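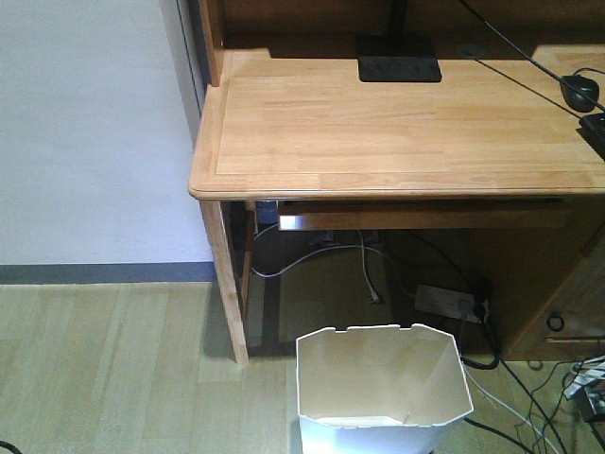

The desk and the basket, Mollcombe, September.

Şükran Şimşekoğlu had two sets of fingers to choose between and until ten the next morning to choose. The Sternano fingers were stiff and gripped hard. The Kiani fingers were curved and black, and gave a little when they touched something. Ellard wanted one page from her saying which to buy.

"One page," he had said on the phone. "Nobody reads the second."

She had started with the basket. It was white plastic with eight sides at the top, and the test was to pick it up by the rim and set it down again. The Sternano pair closed on the rim and lifted it well enough, but they left a dent each time, and after a while the rim had a wave in it. She wrote that down. She wrote down the force setting too, 200, and the gap at which the fingers first touched.

Then she undid the screws, put them in a saucer, and fitted the Kiani pair.

The house had been her aunt's. Mollcombe was a long way from the workshop, and the rent on the workshop had gone up, so since the spring she had worked in the back room with the window open. Her aunt had done the parish accounts at that desk. There was still a folder of hers in the drawer cabinet, marked 644 in pencil, and Şükran had never found out what the number meant. She had looked inside once. It was all receipts for paint.

She brought the arm round towards the desk and closed the fingers slowly, with nothing between them, to find the zero.
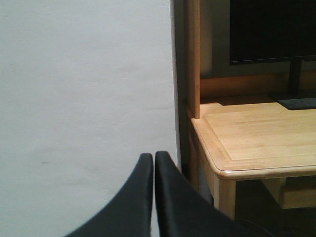 The reading settled. She opened them and closed them again, and it settled in the same place. She did this 14 times and wrote the results in a column. The Sternano pair had drifted by the fifth go. These had not drifted at all, and she was a little annoyed, as she had already written half of Ellard's page in her head and it had come out the other way.

At four the phone rang.

"Well?" said Ellard.

"I haven't finished."

"But if you had to say."

She looked at the column. "The soft ones are slower," she said. "They take roughly twice as long to get hold of anything."

"And?"

"And they hold it."

He was quiet. She could hear him typing. The Kiani fingers cost more, they both knew that, and he would have to explain it to somebody.

"Put it in writing," he said.

She said she would. When he had gone she filled the saucer with the last of the spare screws, moved the arm back to its start position and ran the basket again, from the beginning.

Back to top | Stories | Contact | © All stories remain the copyright of their authors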